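Ticket 272: Reset rule for the donut sorting task, is "plate clear" a pass condition?
Status: open. Project: Veslow. Opened 28 May 2026
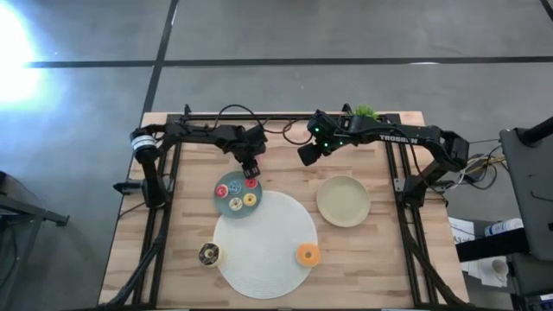

Unai Calvo: I don't think the rule as written can be applied by two people and give the same answer. Section 6 says an episode ends when "all items are at rest on a permitted surface." Is the placemat a permitted surface? Cornon's operators say yes. Ours say no. We have been scoring the same thing two ways.

Reply from Hasirine support:
The placemat counts as a permitted surface under the default profile. Please confirm your station is on the default profile and restart the logger.

Reply:
We are on the default profile. Restarted anyway, no change, and I didn't expect one. The logger only records what the operator presses. My problem is with the wording.

With donuts on the teal plate and two more on the placemat, nothing on the cream plate, your rule lets me press "done" before the arms have moved anything. I tried it. It was accepted. A standard that passes the starting layout isn't checking much.

Reply from Hasirine support:
Thank you. The start layout should be excluded by the operator checklist, item 9.

Reply:
Item 9 says "verify layout." Verify it against what? There is no reference layout in the download. Trindade has one they drew up themselves and it disagrees with yours on which way round the plates go.

Tried so far:
- scored 16 old episodes again with the placemat disallowed. Fewer passes, and the two scorers agreed on all of them
- asked for the July draft of section 6, got the current one with a new cover page
- turned the auto-pass off at our station

Leaving auto-pass off until the rule names the target plate. Please don't close this as a training issue, the last one was closed that way and we're back.

Reply from Hasirine support:
Passed to the rules group. Priority set to low.

Reply:
Why low?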